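They posted the numbers on the wall by the elevator, so everybody had to walk past them. Rurano regional sales, September, ranked. Yuto Murakami was second from the bottom and the man on the bottom had quit.

He got his coffee. Went back to his desk. Opened the email he'd been not opening.

*All staff under target will take part in Voluntary Reflection, 6 p.m., Clestow building, ground floor lobby. Bring indoor shoes.*

"Voluntary," said Ayane Kaneko, reading over his shoulder. She was allowed to do that, she was third on the list. From the top.

"What's it mean?"

"Last year they shouted apologies at the parking lot. One at a time. There was a guy walking his dog."

"And before that?"

"Before that I was in Miyazaki. We had a normal boss. He just sighed at you."

Yuto sold water filters. Or Rurano leased them, to offices mostly, 2 years minimum, and the model this year was the Pendent, which hung off the wall and dripped if you looked at it wrong. His target was 148 units. He had done 86. He'd have done 90 but a dental office sent back 4 with a note that just said NO.

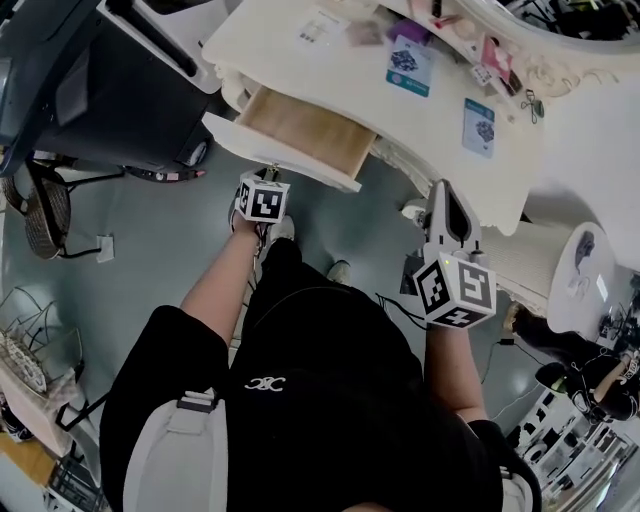 He ate lunch in the stairwell. Called his mother, told her it was going great. She asked was he warm enough. He said yes. She asked had he been promoted yet and he said the signal was bad in the stairs, which was true, and hung up, which he felt lousy about all the way to the fourth floor.

Afternoon, eleven calls. A school that already had fountains. A law firm that put him on hold, good music, he stayed on longer than he should have. A woman at a print shop who said, "Is this the drippy one?"

"It has been improved," Yuto said.

"Has it?"

Long pause. He looked at the sample unit on the pillar. There was a bowl under it.

"No," he said.

She laughed. He thought that was that, but she didn't hang up. She asked what else they had. He said there was the old model, the floor one, ugly, it looked like a refrigerator's cousin, but it didnt leak. Not in the catalog anymore. No commission on it, or hardly. There were some in the warehouse.

"Well, send me that," she said.

He wrote it down on the back of his hand, couldn't find paper.

Quarter to six. People getting their shoes out of bags. No talking. Somebody from accounts was crying a little, the tidy kind, into a sleeve. The manager went past in a good coat with a clipboard and a whistle. An actual whistle, on a cord.

"Why's he got a whistle," Yuto said.

"Don't look at it," said Ayane. She was putting on her indoor shoes.

"You're not under target."

"I know what I am."

"So what are you doing?"

"Tying my shoe, Yuto."

The Clestow lobby was all glass at the front and at six o'clock the whole street went by on its way home. So that was the idea. They were lined up facing out, backs to the reception desk. Nine of them plus Ayane, who the manager kept not seeing and then seeing.

"Kaneko. You may go."

"It's voluntary," she said.

He looked at his clipboard like it might have something on it for that. It didn't.
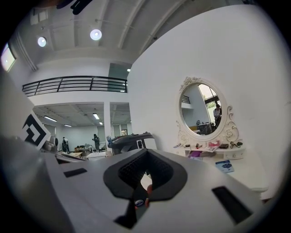

First they had to bow. Fine, Yuto could bow. Then they were to say their number out loud, the number they'd sold, then the number they owed. The word was owed. The manager went down the line and blew the whistle when it was your turn.

Whistle. "Fifty-one. I owe ninety-seven."

Whistle. "Seventy. I owe, um. Seventy-eight."

A kid outside had stopped to watch. School bag, ice cream, in that weather. He waved. One of the new hires started to wave back and then put her hand down.

Whistle.

"Eighty-six," said Yuto. And then nothing came. He knew the sum, he'd known it all day, it had been sitting on his chest since the elevator. Sixty-two. Easy. He opened his mouth and looked at the kid and the kid looked at him, ice cream going down his wrist.

"Murakami."

"Eighty-six," he said again. "Eighty-seven. I sold one at three o'clock."

"It's not on the sheet."

"It's on my hand." He held it up. The ink had run a bit but you could read it, print shop, one floor unit, the phone number.

"That model is discontinued."

"She wants it."

"It is not in the catalog, it does not count toward your target."

"She still wants it though," said Yuto, and his voice did something embarassing in the middle. His ears were hot. He could feel the whole line not looking at him.

The manager put the whistle to his mouth, maybe to move on, maybe just for something to do. And Ayane, at the end, before he could blow it, said loudly, "A hundred and ninety. I owe nothing. I'd like to go home."

Then she walked out. Not fast. She had her indoor shoes on still and her other ones in a bag, and the automatic door took its usual age to open, so she had to stand there in front of it with everybody watching her back. Finally it went. Cold air came in.

The woman from accounts went next. Then the seventy. After that it was hard to say who was leaving and who was just getting out of the way. The manager said, "We have not finished," and then he said it again, lower. The new hire bowed to him on her way past. Very correct bow.

Yuto was last, since he'd been in the middle and his legs weren't great. He thought he ought to say something. He said, "Good night, then."

"The bowl under the sample needs emptying," the manager said. He was winding the cord round the whistle.

"I'll do it in the morning."

"Is it really that bad? The leak?"

"Yes sir."

"I have one at home," said the manager.

Outside, Ayane was sitting on the wall changing her shoes, one foot up, hopping mad or just cold, he couldn't tell. The kid had gone. The rest of them stood in a clump by the bus stop as if it was a fire drill and someone would come along with a list.

"Are we fired?" Yuto asked.

"Probably you are." She yanked the lace. "What's the print shop lady's name?"

He looked at his hand. He'd never asked.

"Call her back," Ayane said. "Ask if she knows anybody else who wants an ugly one."

He got his phone out, and stood under the light so he could read the number.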